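Drakano save stuck after the bridge puzzle, anyone?

Asked by Heledd Craddock, 29 April 2025

Playing Drakano on PC, 7 hours in. Did the bridge puzzle, game autosaved, now it hangs on the loading screen every time. Error 1436. Tried a restart and verifyed the files – nothing. Do I have to start over??
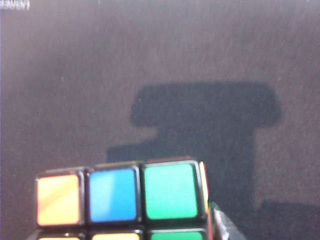 Only mod I have is the Utano texture pack. Last manual save is from way before the bridge.

Rhun Rowlands
Take the texture pack out first. Had the same hang in December, the pack was the problem. Then load the autosave with cloud sync off.

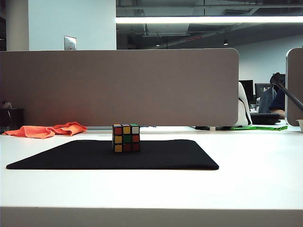
Bridge save is fine usually, its the pack that chokes. If you do end up redoing the puzzle, don't spin stuff at random. Treat it like a scrambled cube, say green in the center and reds and yellows all over the face – fix one row, then leave that row alone. Took me five minutes second time.

Dušan Hoxha
same here, no idea. gave up and went back to Nadau lol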